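Dradex releases Tellar 6 with new gear-handling software

11 February 2019

Dradex has released version 6 of Tellar, its control software for small robot arms. The update is aimed at workshops that need to pick loose gears from a flat surface and pass them on to an assembly station.

The main change is in how the software finds parts. Earlier versions relied on a fixed camera above the table, which had to be set up again whenever the bench was moved. Tellar 6 works from a small camera at the wrist and updates its estimate of a part's position as the arm comes down.

Dradex said shiny metal had been the hardest material to deal with. Highlights on the teeth change as the arm moves, and the old software often took them for edges. The new perception module compares several views before it settles on an outline. It can also separate parts that overlap, although the company advises users to keep them apart where they can.

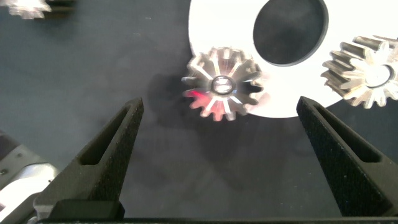 A bevel gear between the gripper fingers, with a spur gear and a white disc behind.

The module was trained on 800 labelled views of gears in metal and in white material. Users can add their own parts through a labelling tool called Marquez, which comes with the release. Dradex says a new part takes about 36 views, and the training can be run overnight on an ordinary office computer.

Shadows were the other common cause of failed picks in the previous version. A dark copy of a part next to the real one could pull the grasp point to one side, and a white part under strong light could lose its outline altogether.

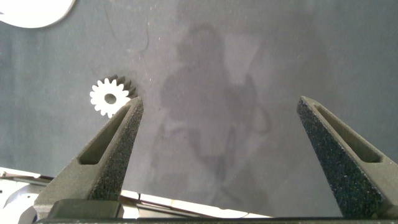
Tellar 6 deals with this by estimating the direction of the main light when a job starts. It then checks each possible part against that estimate and throws out any shape that moves in step with the arm. The check can be turned off for benches with changing daylight, where it may do more harm than good.

The planner has been changed as well. It now picks an approach angle from the shape of the part and the opening of the fingers, and it will ask for a second view if the first leaves the position in doubt. Operators can see the planned path on screen and stop it before the fingers close.
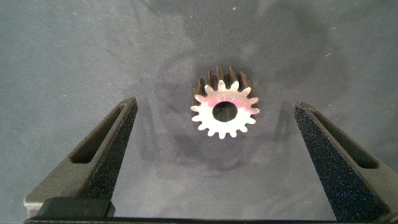

A metal spur gear lying in the gap between the open fingers.

Osano, which makes small gearboxes, has been testing the software since November on 2 of its benches. The firm plans to move its remaining benches to the new version later in the year.

Tellar 6 is a free update for customers with a current support contract. Files saved in version 5 will open in the new release, but grasp settings have to be checked again before use.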